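Workshop notebook – natural dyes and inks
06/01/2021

First proper session back after the break and I am far too pleased with how it went, so this is going to be a long one.

The plan before Christmas was to get a decent brown-black out of the oak galls without the ink eating the paper. The December batches (Arnano 1 to 4, all written up further back) were lovely on the day and then went crisp round the edges of every heavy stroke. Too much iron, I'm sure of it now. I'd been following the old recipe more or less blind, and the old recipe was written for people who wanted a document to last on parchment, which puts up with a lot more than a sketchbook page does.

So, new approach. I soaked the crushed galls in rainwater over the holiday and didn't touch them at all. When I took the lid off this morning there was a fine skin of mould on top, grey-green, a bit of white fluff, and the smell was wonderful – wine cellar, wet leaves, a bit of old book. I lifted the skin off with a spoon and the liquid underneath was the colour of strong tea and beautifully clear. I've read that the mould helps break the tannin down into something that gives a better black. No idea if that's the whole story but I can say that this soak looked better than any of the boiled ones before I'd added a single thing to it.

Strained 600 ml through muslin, then again through a coffee filter. The second straining took ages. Next time let the muslin lot settle overnight and pour off the top, the filter clogs almost straight away and you end up standing there holding the corners.

Iron: 26 g of ferrous sulphate, dissolved separately in a little warm water and then poured in slowly. That's well down on December. The change is instant, and I still love it. Tea, then slate, then a sort of bruised purple, and then you can't see the spoon. I did a test stroke straight off and it went down pale grey, nearly nothing, and by the time I'd rinsed the brush it was already darker. By lunchtime it was properly black with a warm edge to it. That's the air doing the work.

Gum arabic went in after that, pre-soaked, about as thick as runny honey. Stirred, left alone, stirred again. One clove in each bottle to keep the mould off from here on. I've labelled this batch Estrella 1 so it doesn't get muddled with the Arnano lot.

Tests so far:

Cartridge paper, dip pen: crisp line, no feathering. Goes on grey, dries black. Very happy.

Cartridge paper, brush wash: granulates a little in the puddles. I like it but it won't suit everybody.

Nanik cotton rag: gorgeous. Soft black, the wash fades out to a blue-grey that I did not expect at all. Would love to know where the blue is coming from. Possibly a touch of copper from the old pan? The galls were only in it for the straining, so it seems a stretch.

Brown envelope: looks awful, as it deserves to.

Cheap copier paper: feathers, shows through on the back. Same as December.

I've cut two strips from each and put one set in the south window with half covered by card, and the other set in the drawer. Please leave the window ones alone, even if they curl.

Also had a go at the onion skins, as there was a whole sackful. Simmered them until they gave up their colour, then split the liquor between two jars. Plain jar gave a bright orange-gold on wool, the sort of colour you want a whole jumper in. The other had a splash of the gall ink tipped in and went straight to olive, a lovely mossy one. I'd been expecting mud! Wool sample 241 is the gold, the olive hasn't got a number yet. Both were mordanted with alum back in December and had been drying on the airer ever since, so they got a good long soak in plain water first. I do think that helped with how even they came out. The older samples that went in dry are all streaks.

The avocado stones are still a puzzle. Everyone's come out pink but mine, which came out beige, then a slightly different beige. Our tap water is hard and I suspect that ought to help, if anything, so it may just be that I let it boil. Going to try again with the heat right down and a lot more patience. If it's still beige I'm going to call it a colour and be done.
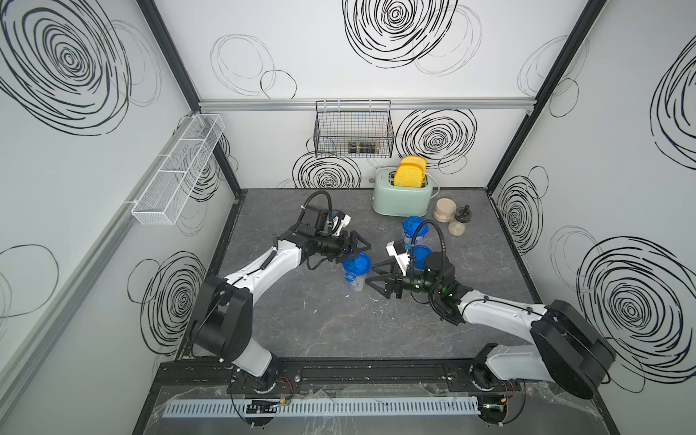
A few things to sort out while they're in my head. The Divow scales are drifting again. I weighed the iron twice and got the same number both times, but the check weight was off before I started and fine afterwards, which doesn't fill me with trust. New battery first, then worry. Keep the dye pans well away from anything used for food, and that includes the wooden spoons, which have started wandering. I've put a band of red tape round the handles of the dye ones. The lid of the big gall jar needs a new rubber seal and the muslin is on its last legs.

For next time: take half of Estrella 1 and drop the gum right down to see if it flows better in the fine nib. The other half stays exactly as it is. I'd also like to try a small batch with the galls from the hedge by the lane, which are the smooth round ones and probably weaker. It would be so good to make a whole bottle from things picked within walking distance, even if it comes out grey.

And walnut husks! I forgot I had a bucket of them outside under a slate. They've been rained on and frozen since autumn and are now a black sludge that stains everything it touches. Gloves. Old coat. Will strain some off and see how it sits next to the gall ink on the Nanik paper – a warm brown beside that blue-grey could be really something.

Went back for one last look at the test sheet before washing up. The dip pen lines have darkened again since lunch, and the brush wash has a faint brown halo where it pooled. Check the halo in a week.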